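Reading the Himcombe infant hearing paper

2020-07-20
Posted by Brilon Notes

Print | E-mail

The Himcombe group has put out its follow-up on newborn hearing screens and later speech delay. I read it twice over the weekend. The main claim is modest: babies with a slow brainstem response at the first test scored lower on a word comprehension scale at age two.

The method is sound as far as it goes. Each child was tested at 4 weeks and again at 12 weeks, with the same clicks at the same volume. Testers at the second visit did not see the first set of results. My complaint is with the dropouts. Families who left the study were mostly from one clinic, Kikusus, and the authors treat those gaps as random. I doubt they are.
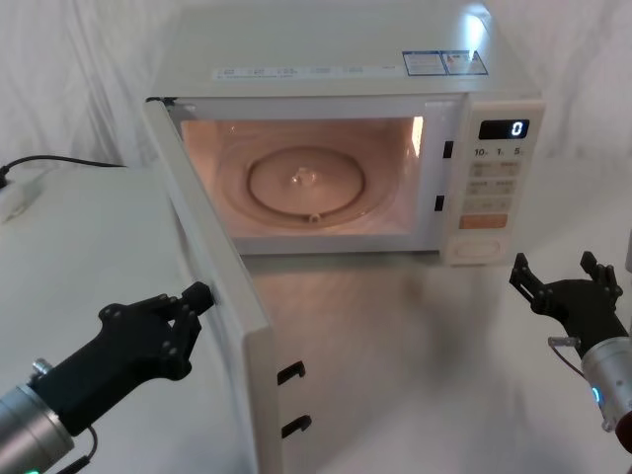 The second problem is the cutoff. The paper splits the babies into slow and typical groups, then compares the averages. A response time is a continuous measure, and splitting it throws away information. Table 11 in the supplement has the unsplit version, and the link is weaker there - still present, but weaker.

The older Mathebula study, which I covered in May, kept the full scale and found a similar small effect. I would read the two together. Neither one supports using the test to predict speech delay in a single child.

Print | E-mail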